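Das Wartezimmer für Sachen

Luminița Dinu hatte 23 Jahre lang Kopfhörer repariert, zuerst bei Zemon, danach allein. Als ihre Augen müde wurden, nahm sie keine Aufträge mehr an. Die Leute brachten trotzdem alles zu ihr.

»Nur ein Kabel«, sagte der junge Mann aus dem zweiten Stock. Er hieß Tsang und hörte immer sehr laut Musik. »Auf einer Seite kommt nichts mehr.«

»Dann hören Sie mit der anderen«, sagte sie, aber die Tür hatte sie schon weiter geöffnet.

Ihre Schwester hatte im April die Tapete ausgesucht, Kreise und Punkte, große und kleine. Luminița fand das Muster zu fröhlich für eine Arbeit, bei der man still sein muss. Nach einigen Monaten suchte sie aber mit dem Blick immer den gleichen Punkt, wenn sie einem Ton nachhörte. Auf dem dunklen Marmor warteten die Kopfhörer, und ein weißer Löffel blieb auch dort liegen, den sie jeden Abend wegräumen wollte. 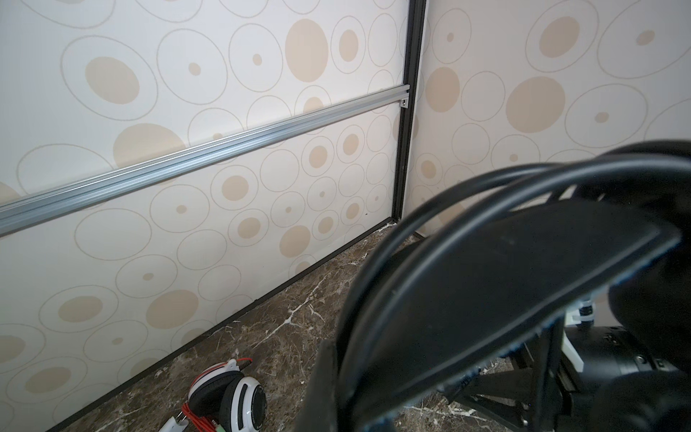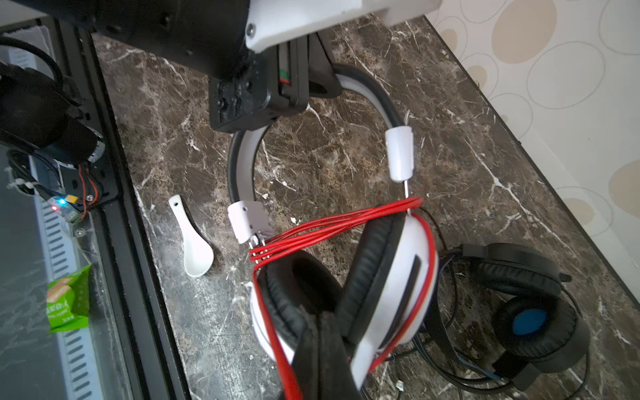
»Wem gehören die mit dem roten Kabel?«, fragte Tsang.

»Einer Frau, die 1045 Kilometer weit weg wohnt. Sie ruft jede Woche an.«

»Und warum schicken Sie sie nicht zurück?«

»Weil sie dann nicht mehr anruft«, sagte Luminița und suchte ihre Brille.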